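Rikham Awards Evening Set – Hire and Purchase

Print this page
E-mail this page to a friend

The Rikham Awards Evening Set is a stage and presentation package for community arts awards, cultural association galas and film society prize nights. It was put together for organisers who book a hall or hotel function room and find that the venue supplies chairs, tables and very little else. The set can be hired for a single night or bought outright.

Rikham has supplied events of this sort since 2004. Much of the work in the early years was for Chinese and Thai new year shows in February, and the set still reflects that. It copes with a running order that mixes speeches, music, dance and short film clips, and the controls are labelled so that a person who has never run a show can follow them.

What is in the set

The standard package has a lectern with a gooseneck microphone, two hand-held radio microphones, a pair of powered speakers on stands, a folding screen, a projector and a plain black backdrop with its frame. There is also a presentation table with a floor-length cloth, and a box of card holders for reserved seats. Cables, gaffer tape and spare batteries are packed in the same case as the microphones.

The backdrop comes in 3 sections. Two are enough for a small room. The third is normally used where there is a dance item and performers need somewhere to wait out of sight. Each section packs into its own bag and can be carried by one person.

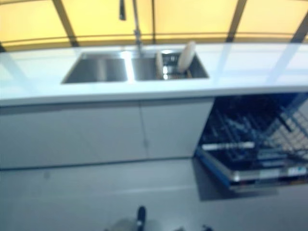
Kitchen worktop with double sink and dishwasher.

Catering is not part of the set. Organisers who want drinks served at the interval should arrange this with the venue, and should check what time the kitchen has to be cleared. Glasses and trays can be added to a hire order if they are asked for at least 8 days before the event.

Trophies

The trophies offered with the set are made by Vanorier and come in two heights. Both have a weighted base and a flat front plate for engraving. Names in Chinese, Thai, Urdu and most other scripts can be engraved at no extra charge, but the text must be sent as a typed file. We do not work from handwriting or from a photograph of a programme. A proof is sent by e-mail, and engraving starts when the proof has been approved in writing.

Replacement plates can be ordered separately. Please allow 13 working days for these.

Running the evening

A printed cue sheet is supplied with every hire. It was written by Lanying Ding, who stage-managed the Butthorpe Screen and Stage Awards, and it covers the usual order of things: doors, welcome, first half, interval, second half, final award, group photograph. Most customers cross out what they do not want and write in the rest. Film clips should be supplied on a memory stick in the order they will be shown – please do not rely on streaming them from a website.

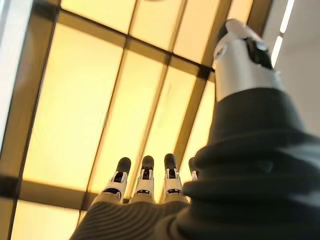 The projector has a long lens and should be placed at the back of the room where possible. If it has to go on a table among the guests, keep the centre aisle clear so that winners do not walk through the beam. The lectern light is separately switched and can be left on while clips are playing.

A technician can be booked with the set. Fahad Chaudhry and Zeyu Lu cover most evening events between them. Technicians arrive before doors open and stay until the equipment is packed. They do not act as hosts or announce winners.

Buying the set

Sets for purchase are sold new, with the Cui wheeled case included. The case takes everything except the speakers and the screen. Former hire stock is sometimes sold when it is replaced, and Prapai Noiphan keeps a list of groups who would like to be told when it comes up.

Delivery and collection

Delivery is to a ground-floor entrance. If there are stairs, tell us when booking. Collection is normally the next working morning, and the organiser is responsible for the equipment overnight.

Bookings and questions: Chunhua Meng, hire desk.

Page last updated: Thursday, May 16, 2019

Print this page
E-mail this page to a friend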